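# Tables and Worktops, Spring Gallery

Welcome back! We've been collecting pictures of working tables since October, and this page is the one I've looked forward to most, thanks to all the butcher block on it. I love this stuff. You get a different surface on every square inch, you can sand it back when it gets ugly, and it only looks better once people start putting things on it. There are 84 pictures in the full Kargate set, and this page sticks to a favorite, with notes from Solomiia Nazarenko and me.

Solomiia grew up with a butcher-block counter in her mother's kitchen in Jindthorpe (44 years old and still going!), so she gets very particular about strips. Narrow ones are her favorite. Wide boards are calmer to look at, she says, but narrow strips let all the colors mix, and I've come around to her side. 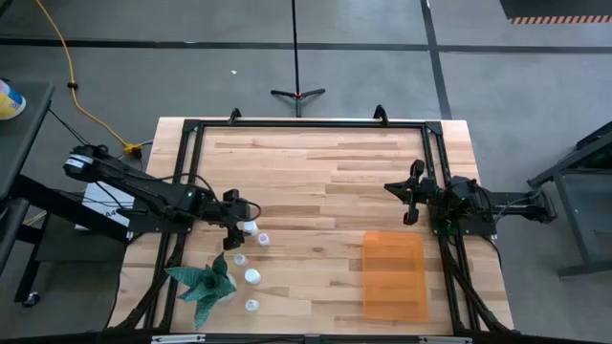

*Butcher block in pale beige and tan, with bottles, a plant and a tray. Look for the little dark knot!*

I really do have a soft spot for that knot. Plenty of shops would have set that strip aside, and I'm so glad it stayed in, right out there between the things on the left and the tray. The slightly browner strips are lovely too, and the gray floor lets the wood do all the glowing.

A few of you wrote in after the last gallery asking about care. For our own tops at home we use plain mineral oil, wiped on with an old T-shirt and left overnight, then buffed in the morning. Solomiia goes over hers with 300 grit first, always along the strips. I do mine every 6 weeks, or whenever it starts to look thirsty (that's most of the winter, with our radiators).

The Dovhaniuk pages, with the round tables and the big oak desk, are next in line. If you have a worktop you're fond of, knots and all, send it over!

Myroslav Hordiienko, 10 Apr 2023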